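Akinola amplía su programa de alojamiento para estancias de trabajo en Olville

Olville, 20 de marzo de 2023

La empresa de alquiler de media estancia Akinola incorpora 71 apartamentos a su oferta en Olville. Con ellos, el total gestionado en la ciudad llega a 740. Los contratos van de 3 a 12 meses y se dirigen a personas desplazadas por motivos laborales o de estudios.

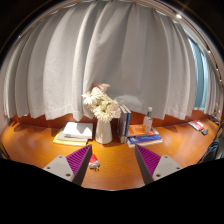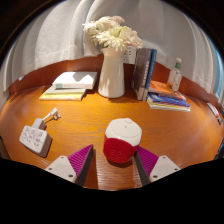
Mesas de madera y cortinas claras.

Condiciones del alquiler

El precio mensual incluye agua, electricidad, calefacción y conexión a internet. La limpieza semanal se contrata aparte. La fianza equivale a una mensualidad y se devuelve en los 15 días posteriores a la entrega de llaves. Se admiten mascotas en los edificios Vuvard y Gresard, previa solicitud por escrito.

"La mayoría de las peticiones que recibimos son de cuatro meses, un plazo que el alquiler tradicional no cubre y que en un hotel sale caro", señala Binta Haruna, directora de Akinola en Olville.

Plazos

Las reservas se abren hoy. Las primeras entradas están previstas para la última semana de marzo en el edificio Vuvard. Gresard recibirá inquilinos cuando terminen los trabajos en el portal y el segundo ascensor.

Las empresas que reserven cuatro o más apartamentos pueden solicitar una factura única mensual.

Contacto de prensa
Akinola, oficina de Olville
Departamento de Comunicación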